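Kitchen tips from a robot open day

I went to the open day at Marnmont in October expecting to be sold something. What I came home with was a list of things I have been doing wrong in my own kitchen for years, most of them pointed out by accident, by people explaining why a machine finds a toaster oven difficult.

The demonstration was run by Adesuwa Garba and Ebuka Idahosa, who had 14 of us standing behind a strip of tape with paper cups of coffee. The arm is called Floron. It has 1264 practice runs behind it, according to the sheet on the wall, and it still approaches an oven door the way I approach my tax return.

Clear the landing strip first

Before every run Ebuka checked that the space the door swings into was clear. He did this without seeming to think about it. I have opened my own toaster oven onto a butter dish more than once, so I now keep a hand's width of bare counter beyond where the door ends up when it's down. Masking tape on the counter will mark the line for a week, after which you'll know it and can peel the tape off.

Pull from the middle of the handle

Adesuwa explained that a door pulled from one end twists a little on its hinges, and a gripper notices this sooner than a person does. My door at home has been crooked since spring. I'd blamed the manufacturer. Grip in the center, lower it slowly, and don't let it drop the last inch.

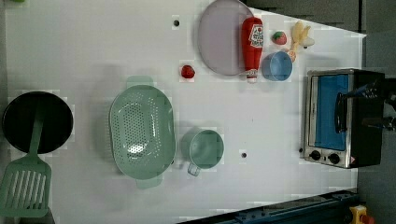
Should you unplug a toaster oven before cleaning it?

Every time, and then wait until it's fully cool. Take out the rack and the tray, tip the crumbs into the trash, and wipe the inside with a damp cloth. Keep water well away from the heating elements and leave the door open until everything is dry before you plug it back in.

Long handles go where your sleeves don't

Eluned Pumphrey, who was next to me and asked most of the good questions, wanted to know what the arm knocks over most. Handles, said Ebuka. Anything long that sticks out past the thing it's lying on. At home that means pan handles turned in over the counter and no spatula left balanced across a skillet. I have cleaned pancake batter out of a drawer track, so I took this one personally.

Put things back in the same spot

Floron can cope with a cup that has moved - Adesuwa was firm on this - but it takes longer about it. So do I. I now have one place for the measuring cup and one for the colander, and have stopped holding long conversations with the inside of the cabinet.

A mat under anything that slides

One of the visitors asked what happens if the oven itself shifts when the door is pulled. It shifts, was the reply, and then you start over. A piece of rubber shelf liner under a light appliance stops most of it. Make sure it sits under the feet only, don't block any vents, and check that the liner can take the heat. If your manual says no liner, believe the manual.

Odds and ends

Turn the knobs to off before you open the door. Keep the cord behind the appliance, never looped in front. Wipe the handle as often as you wipe the glass. Mine was worse than the glass.

The tour finished at 2 with a plate of cookies, which were handed around by Damilola Uzor. By hand, and much faster.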